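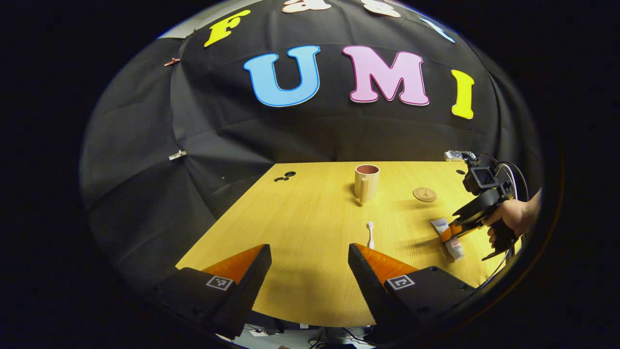

Cut-out letters on the black cloth, UMI across the middle.

September 8, 2018
Posted by the bench 2 notebook keeper, Clestdale shared workshop

Glue tests, second round. Umen paste against the Korari white glue we've always bought.

The Umen tub says "archival," "fast grab" and "no cockle on any paper." I don't believe the third one. Any glue with water in it will cockle thin paper if you put enough on, and the tub doesn't say how much is enough. It also doesn't say what paper they used. Cost is nearly double the Korari for the same weight, so I want to see something for the money before we switch the whole shop over.

Setup, same as in January so the numbers can be compared. Strips cut from the Bodnár cover stock, grain running the long way, one inch overlap. Glue brushed on one side only with the flat half-inch brush, closed up, nipped in the press, then left under the board overnight. Peel test by hanging weight off the free end with the bulldog clip and adding to the bag until it lets go. I know the bag-and-clip rig is crude. It was crude in January too.

Korari: best strip held to 469 grams and then the paper tore, so that isn't a glue failure and I shouldn't write it down as one. The others gave way at the joint, all lower. Spread is wide. I put that down to my brushing.

Umen: first strip went past 1,000 grams and I stopped there because I ran out of washers. Impressive for a minute. Then the second strip, same batch, same brush, dropped off with hardly anything in the bag. Looked at the joint and there was a bare patch right in the center, shiny, no fiber pulled. Either I missed a spot or the stuff skins over before you can close it. If it's the second one, "fast grab" is a polite way of putting it.

Timed the skinning on a scrap. Umen was dragging under the brush at 40 seconds. Korari was still wet enough to slide at that point. For a spine or a short hinge that doesn't matter. For pasting down a full endpaper it matters a lot, and I'd guess most of us are slower than 40 seconds on a big sheet, whatever we say.

Cockle: both cockled. Umen a little less on the cover stock and no better that I can see on the thin text paper. Somebody will tell me I laid it on too heavy. Maybe. I weighed the brush load on neither, so I can't argue. The thin sheets flattened some after pressing, but the Umen one kept a ripple along the edge across the grain. I've put it in the folder with the pencil mark so you can judge for yourselves.

The humidity dial by the sink read 99 all morning. It read 99 yesterday as well, with the heat on and the windows shut. I think the dial is dead and I'm not going to quote it. That does mean I have no humidity figure for either round, and a damp room would slow both glues down and make Umen look better than it is. Or a dry room would make it look worse. Can't say which we had.

Things I don't trust in the above:
- Too few strips. The big Umen result is one strip.
- The Korari bottle has been open since before the January round. It may have thickened. I thinned it by eye.
- The weights are washers in a bag. I checked a handful on the kitchen scale and they vary more than I'd like.
- I knew which strip was which when I brushed it. Next time someone else should mark them on the back and not tell me.

Also tried mixing the two, around half and half, after reading that it gives you the open time of one and the grip of the other. It went stringy in the jar. Brushed out all right on a scrap but left ridges. Didn't test the strength. Jar is labeled, please don't use it on anything you care about.

Not changing the order yet. Korari stays for endpapers. If you want to try Umen on spines, the tub is on the second shelf, and write down what paper you used and how long you took to close it. "Worked great" on a sticky note is no use to me.

Next: fresh bottle of Korari, more strips, cross-grain as well as with the grain. Need a better clip for the rig — the bulldog slipped twice and I had to throw those strips out. Rinse the brushes right away with the Umen, it sets in the ferrule. Lost the good flat one that way.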